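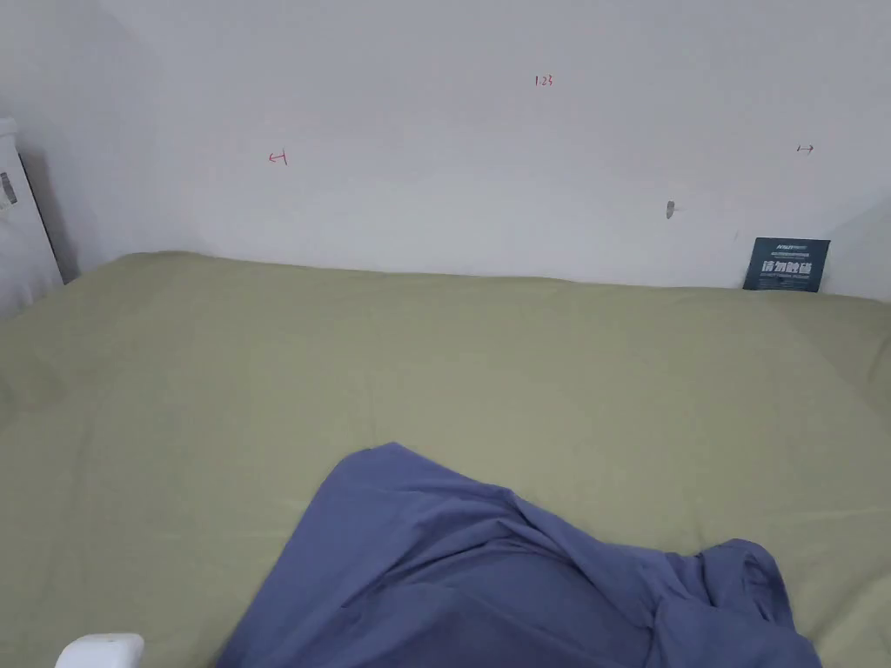 Elżbieta had taught the robot to fold at attempt 146, or so she told Ryszard, who paid for the electricity. Now it was attempt 367. She squeezed the remote grips and leaned over the green sheet, by proxy, from a chair in Turcotte. The blue cloth lay in its heap under the red 123 on the wall, looking like a small mountain range with opinions.

"Show it slowly," said Ryszard.

"I am showing it slowly. It's learning slowly – we're well matched."

She reached for a corner. It was the middle.

Last updated: January
© Skevumier Stories | Contact | Back to top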